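Help Center > Organizers > Petitions and Public Gatherings

4.3 Registering a public gathering in Gidano

Use this procedure to file a notice of assembly with a city office and to publish the event to your members. You need an account with the Organizer or Regional Lead role.

1. Open Events and select New Gathering.
2. Enter the title, city, assembly point and start time. Use the local time of the city where the gathering takes place.
3. Under Type, select Standing, March or Vigil. If you select March, the Route field becomes required.
4. Enter the expected attendance. Above 894, the form asks for a second contact person.
5. Add at least one marshal for each group of 23 participants.
6. Select Generate Notice. Check the names against each person's identity document before you print.
7. Deliver the signed notice to the office and enter the receipt number.

CAUTION: Gidano does not submit the notice for you. An event marked Filed has no legal standing until the office issues a receipt.

Note: The notice period differs by country. The default is 16 days. To change it, go to Settings > Jurisdiction.

4.4 Translating the member statement

1. Open the event and select Statement.
2. Select Add Language. Each version is limited to 3206 characters, including spaces.

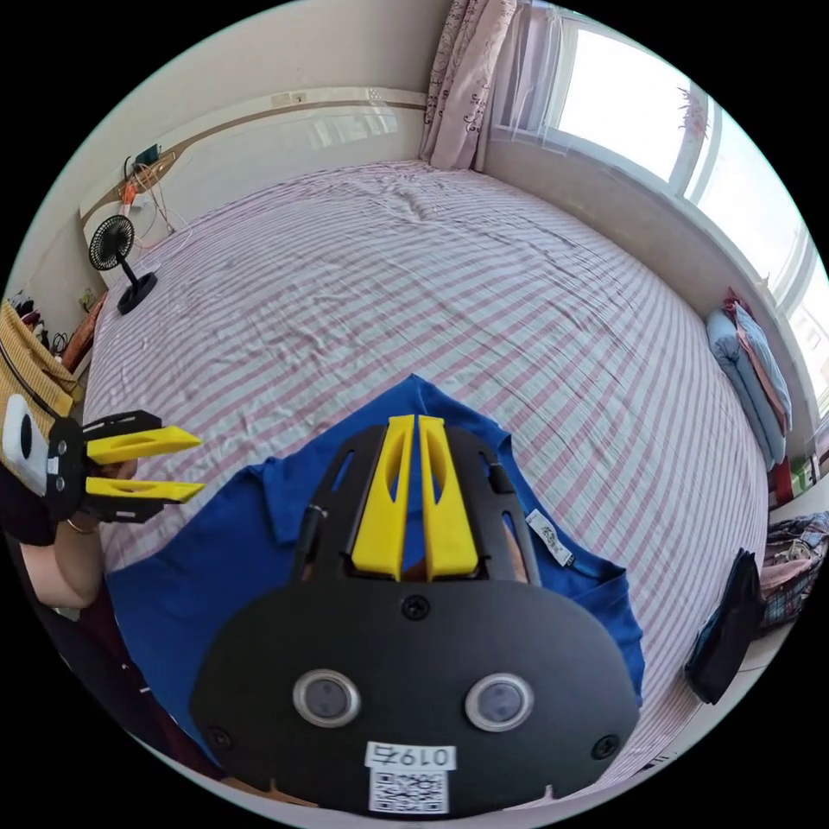

3. Assign a reviewer. The reviewer must not be the translator.
4. After approval, select Lock. A locked statement can be reopened only by a Regional Lead.

Note: Versions left unlocked at the start time are not sent to press contacts.

Section maintained by Nasrin Vahidi. Last revised: October.

© Gidano | Contact support | Back to top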